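Selano adds purchase order matching to its invoice software for small firms

WINTON, August – Selano, which makes invoicing and bill payment software for small and mid-sized firms, has added purchase order matching to its main product, Clunover. The feature is open to all current customers from this month at no extra charge.

Clunover now reads each supplier invoice as it comes in and checks it line by line against the purchase order and the delivery note. If the three agree, the invoice goes straight to the person who approves payment. If they do not, it is held and the differences are shown side by side, with a note of who placed the order.

Until now, customers had to do this check by hand or in a separate spreadsheet. Selano tested the new feature with 391 firms over six months. Most were wholesalers, clinics and building suppliers with fewer than 40 staff.

"Our customers were paying for goods that were short on delivery, or paying the same bill twice under two reference numbers," said Dilek Karabulut, head of product at Selano. "They knew it was happening and did not have the hours to look for it. We wanted the check to be done before anyone opens the invoice."

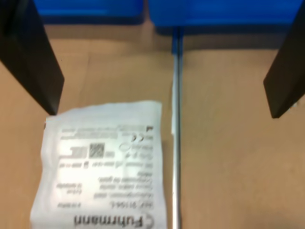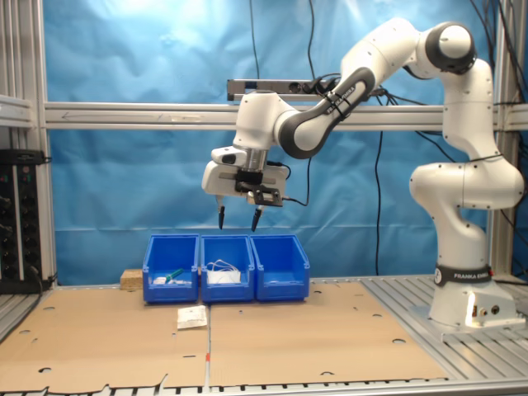
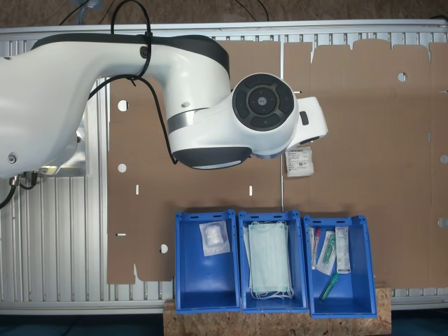
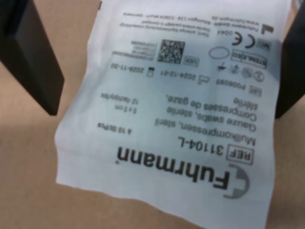 Users can set their own limits for small differences. A firm may choose to let through any invoice that is within a set sum of the order, for example, and hold everything above it. Limits can be set for one supplier, for a group of suppliers or for the whole account. Changes to the limits are logged and can be seen by the account owner.

Part deliveries are also covered. Where an order arrives in several loads, Clunover keeps the order open and matches each invoice to the goods received so far – the balance is shown on the order page until the last load is booked in.

The feature works with orders raised in Clunover and with those brought in from Shemweta, the stock control package that Selano has supported since last year. Orders from other systems can be uploaded as a spreadsheet of up to 3000 lines.

Customers on the Basic plan will need to turn matching on in the Settings menu. It is already switched on for those on the Team plan. A short guide is in the help section, and Selano's support desk will run online sessions at 10am and 3pm throughout the month.

Contact: Selano Press Office, Winton | Copyright Selano. All rights reserved. | Back to top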